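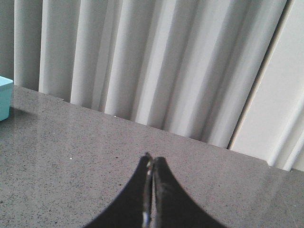
Noltska finger kit, two months in

Short version: good fingers, bad instructions, buy the spare screws.

What I have

One small arm on a stone counter, white curtain behind it so the wrist camera gets a plain background. Gripper is a Mosix parallel, the stock fingers were fat square blocks and useless for anything thinner than a pen cap. Wanted points. The Noltska kit is 86 dollars for a pair of black tapered fingers, 2 shims, a bag of screws and a folded sheet of paper. Arrived fast.

Fitting them

Sheet says 19 minutes. No. Took me an evening, mostly becuase the drawing shows the left finger from behind and doesn't say so. Power off, old fingers out, wipe the carriage, new ones on finger tight. Then close the gripper slowly by hand and look at the tips before you torque anything. Mine crossed. One shim behind the right finger fixed it, second shim still in the bag.

Screws are soft. Rounded one off on the first go. Mirjam Jansen at Zadevis sent replacements without any fuss, so points for the shop, none for the screws.

Setting zero

The bit I'd have liked explained. With the tips nearly touching you want a hair of a gap at closed, or the motor sits there pushing against itself and gets warm. I set closed at a thin line of daylight and saved that as zero. Re-home after. Don't skip the re-home, I did, and the arm thought it was open when it was shut.

Camera needs redoing too. The curved fingers come up into the bottom of the view and meet in the middle, which I like a lot, you can aim with them. But the old tip offset is wrong now, so run the calibration again from scratch. Anum Khattak told me to do it with the grip closed. She was right, the open one drifted.

Wear

Matte black picks up scuffs. Light ones on the faces, more of them toward the inner edges where the two meet. Cosmetic so far. The points are still points. I check the gap on Fridays' worth of work, meaning every 40 hours of running, and have nudged it once.

Clean with a dry cloth. Crumbs on the counter do get picked up by the tips, so wipe that as well, and a glossy top throws reflections near the back that the camera doesnt love. Drawing the curtain properly helped a bit.

Compared to the Leka ones

Tried a borrowed Leka pair in January. Straighter, stiffer, dearer. Better for pressing on things. For picking small stuff off a flat top I went back to the Noltska.

Would I buy again

Yes, with own screws. Four stars. Would be five with a proper drawing and the zero procedure written down somewhere, anywhere. If anyone has the torque value please post it, the sheet just says "firm".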